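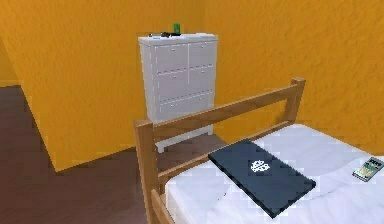

1단계. 침실에서 객체 목록 만들기

Mowat 시뮬레이터에서 실내 장면을 불러온 뒤 카메라 시점을 침대 쪽으로 맞춥니다. 이 시점에서는 침대 위의 검은 노트북과 뒤쪽의 흰 서랍장이 함께 들어옵니다. 인식 노드를 실행하고 laptop, bed, drawer 세 클래스가 목록에 올라오는지 확인합니다.

신뢰도 임계값은 40에서 시작합니다. 값을 68까지 올리면 서랍장 위의 작은 물건들이 먼저 빠집니다. 오른쪽 끝의 키패드 달린 기기는 일부만 보이므로 remote와 calculator 사이에서 라벨이 흔들릴 수 있습니다. 라벨이 확정되지 않은 객체는 unknown으로 두고 지도에는 위치만 기록하세요.

닫힌 노트북은 두께가 얇아 깊이 값만으로는 시트와 분리되지 않습니다. 색상 마스크를 먼저 적용하고 그 안의 점들로 평면을 맞춥니다. 시트의 주름 때문에 평면이 기울면 이상점 제거 반복 횟수를 20으로 늘립니다.

2단계. 문과 통로를 지도에 반영하기

문이 있는 쪽으로 시점을 옮깁니다. 흰 문이 열려 있고 그 너머로 노란 벽의 복도가 보이는 위치가 좋습니다. 점유 격자를 갱신하면 문짝은 장애물로, 문틀 안쪽은 통과 가능 영역으로 표시되어야 합니다.

문짝이 비스듬히 서 있어서 격자가 크면 입구까지 막힌 것으로 계산됩니다. 이때는 팽창 반경을 14로 낮추고 다시 계획합니다. 단위는 센티미터입니다. 벽 아래 바닥에 놓인 작은 분홍빛 갈색 물체도 높이 필터에 걸려 사라지지 않았는지 봅니다. 식탁처럼 상판이 넓은 가구는 다리만 장애물로 잡히기 쉬우므로 상판 높이의 점도 투영 대상에 넣습니다.
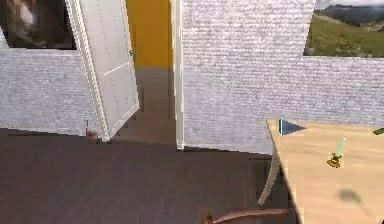 3단계. 경로 계획 실행

목표점을 복도 안쪽에 찍고 플래너를 호출합니다. 경로가 나오지 않으면 다음 순서로 점검합니다.

지도 좌표계와 카메라 좌표계의 시각이 일치하는지
문짝의 점이 이전 갱신에서 중복으로 남아 있지 않은지
의자 등받이가 장애물 층에 들어가 있는지

중복된 점은 지도 초기화 후 다시 스캔하면 없어집니다. 설정 파일은 장면별로 따로 저장하세요.

작성: Nikola Tomić
최종 수정: 2019-06-02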